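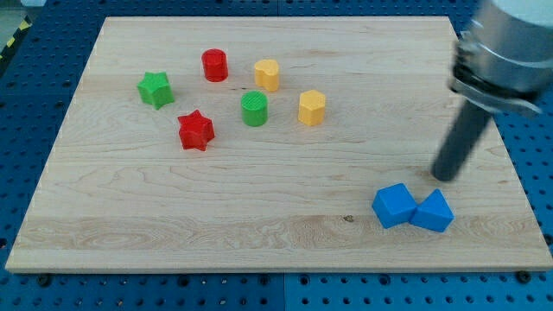 Six small 3D-printed blocks, two of each color, on a maple board.

Ellomance
Match results and scorers from the Starkau amateur field hockey league

Version 2, released 11 February 2018

Summary

Ellomance is a set of plain CSV files covering 535 league matches played in the Starkau men's first division over six seasons, from 2011-12 to 2016-17. Each match has a date, a venue, the two teams, the final score, the half-time score where it was written down, and a list of goals. The league has had 10 clubs in every season covered. Each club plays the others home and away.

A full set of fixtures would be 540 matches. Five were never played and were not awarded to either side. They are listed in unplayed.csv so that nobody has to go looking for them, but they are left out of every other file.

Cup matches, friendlies, indoor games and youth matches are not included.

Files

matches.csv
One row per match. This is the file most people will want.

goals.csv
One row per goal. Joins to matches.csv on match_id.

clubs.csv
One row per club, with the short code used in the other files, the home ground, and any earlier names.

unplayed.csv
The five missing fixtures, with the reason if the league gave one.

tables/
Final standings for each season as the league published them. These were typed in separately and were not worked out from matches.csv. See Known problems.

Fields in matches.csv

match_id: season followed by a running number, for example 2013-14_042
season: the season in the form 2013-14
date: the day the match was played, year first
date_original: the day it was first scheduled, blank if it did not move
venue: ground code from clubs.csv
home, away: club codes
home_goals, away_goals: final score
home_ht, away_ht: half-time score, blank if unknown
status: played, walkover or abandoned_stood
source: card, bulletin or both

A walkover is entered with the score the league awarded and has no rows in goals.csv. Status abandoned_stood means the match was stopped early and the league let the score stand. Matches that were stopped and replayed appear once, with the date and score of the replay.

Fields in goals.csv

match_id: as above
team: club code of the side credited with the goal
minute: blank if unknown
type: field, corner, stroke or unknown
shirt: shirt number of the scorer, blank if unknown

Players are identified by shirt number only. The names on the match cards were not entered. Shirt numbers are not stable. Some clubs hand out numbers for the season and others hand them out on the day, so the same number in two matches should not be read as the same player. Do not assume starters wore 1 to 11 either. A few clubs keep 1 for the goalkeeper and number everybody else as they please.

Where the data comes from

There are two sources. The first is the match card, a sheet filled in by the umpires and signed by both captains. The second is the results bulletin the league sends to clubs after each round. Cards were preferred. The bulletin was used when a card was missing or could not be read.

Cards from the first two seasons are on paper and were typed by hand. From 2013-14 on, the cards were available as scanned PDFs and were read with Skisuler, a small script kept in the tools folder. Skisuler finds the boxes on the card and crops them into strips for typing. It does not read handwriting, and every number in the files was entered by a person.

Where a card and a bulletin disagreed on the final score, the card was used, unless the league had issued a correction. Corrections are marked in notes.txt with the match_id.

Venues

Most matches were played at the home club's own ground. The main exception is Sotelo, the shared turf pitch on the north side of town. It was used by three clubs as a regular home and by others when their own pitch was out of use. Both teams sometimes had Sotelo as their home ground, so venue is no guide to who had home advantage. The home column follows the fixture list, whatever the ground.

The Sotelo surface was relaid during the summer of 2015. It keeps the same venue code before and after. If you are comparing scoring on different surfaces, split on season.

Known problems

Half-time scores are patchy in 2011-12. The card in use that season had no box for them, and they were only entered if an umpire wrote them in the margin.

Goal minutes are as written. Some umpires rounded to the nearest five, and a few restarted the clock at half time. Obvious restarts were fixed when the half-time score made it clear which half a goal belonged to. The rest were left alone.

The corner type means a goal scored from a penalty corner. Umpires did not agree on when a corner was over, so goals from a second phase may be marked either way.

Goals in goals.csv do not always add up to the score in matches.csv. Where they do not, the final score is the one to trust. Run check_totals.py to get a list.

The published table for 2014-15 does not match the results. One club has a point more than its matches give it. The league minutes for June of that season mention an appeal but not the outcome. Both versions have been left as found.

Two clubs merged after 2012-13 and a new club was promoted into the free place. The merged club has its own code. Earlier results stay under the old codes, and clubs.csv shows the link.

Changes since version 1

Added the 2016-17 season.
Added date_original.
Changed the type field so that blank is now written as unknown.
Fixed swapped home and away codes in part of 2012-13. If you used version 1 for anything to do with home advantage, please run it again.
Removed a duplicate match that had been entered once from the card and once from the bulletin.

Suitable uses

The files have been used for season summaries, for checking club records and for simple rating models. They are small enough to open in a spreadsheet. They are a poor fit for work on individual players, and the minute column should not be used for anything that depends on exact timing.

Loading the files

All files are UTF-8 with commas as separators and a header row. Blank means unknown or not applicable. No field contains a line break. Spreadsheet programs may turn a match score typed as text into a date, so keep the goals in their own columns if you export.

To rebuild the season tables from the results, run make_tables.py from the top folder. It needs Python 3 and nothing else. Output goes to a folder named built, which is safe to delete.

Corrections

Corrections are welcome, above all from clubs that still have their own copies of old cards. Please send the match_id, the field that is wrong, the right value and how you know. A scan or photo of the card is enough. Changes are collected and go out together in the next version.

License

The data files may be used and shared freely as long as the source is given as Ellomance, with the version number. The scripts in the tools folder are under the MIT license. The scanned cards are not part of the release and cannot be passed on.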